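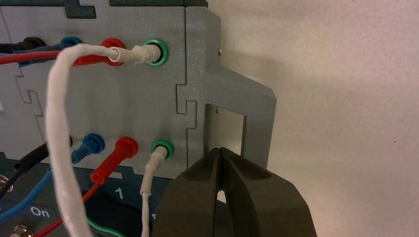

Color-ringed sockets in two rows, black, blue, red and green, with the leads plugged in.

Taming the lead drawer: workshop tips for banana plugs and test leads

I love a tidy bench and I am terrible at keeping one, so everything on this page has been tested on a messy person. If you have a panel or a power supply with rows of colored sockets, you know how fast a handful of leads turns into spaghetti. These are the habits that have stuck with me.

Match the color first, then reach for the length. A blue lead in a blue socket saves so much squinting later! If you've run out of blue and have to use something else, wrap a bit of blue tape at both ends before you plug it in. Five minutes later you won't remember which one was the stand-in.

White leads in green sockets are fine if that's what you have, but label them. I use little paper flags folded over the cable, an inch or so from the plug, and write the destination on both sides.

Put the thick ones in last. A heavy braided cable wants to go its own way, and it will happily lie across everything else. With the thin leads already in place you can see where it's going to land and swing the loop off to one side.

Let the cables hang the same way. Pick a direction, left or right, and send the whole bunch there. My friend Quyên Hứa puts a hook on the bench edge and drops them all over it, and I copied her the same afternoon (a cup hook, nothing fancy).

Pull the plug, never the cable. I know, I know, everybody says it. Then you're in a hurry and you yank. Hold the plug body, wiggle a touch, and draw it straight out. And power off before you move anything, every single time.

Loose plugs: most of the solid shopping-bin kind have a springy section that flattens out with use. Sometimes you can spread it a hair with a small flat screwdriver, with the lead unplugged at both ends. If it still slides out under its own weight, cut it off and fit a new one. I keep a jar of spares and went through four this August.

Storage. I tried drawers, I tried a shoebox, I tried zip bags. What works is a strip of wood screwed to the wall with slots sawn in it, just wide enough for the cable and too narrow for the plug. Mine holds 64 leads, sorted by color and then by length, and I get a silly amount of joy from looking at it. Cut the slots with two passes of a handsaw and clean them up with folded sandpaper so the insulation doesn't catch.

Dusting the panel: power off and unplugged at the wall, dry soft brush around the collars, then a barely damp cloth on the flat parts only. Keep the cloth away from the sockets. An old makeup brush is perfect for the seams where panel sections meet.

Gumaro Gallegos wrote in to say he sorts his by length first and color second. I tried it for a week and went back, but he has much longer benches than I do!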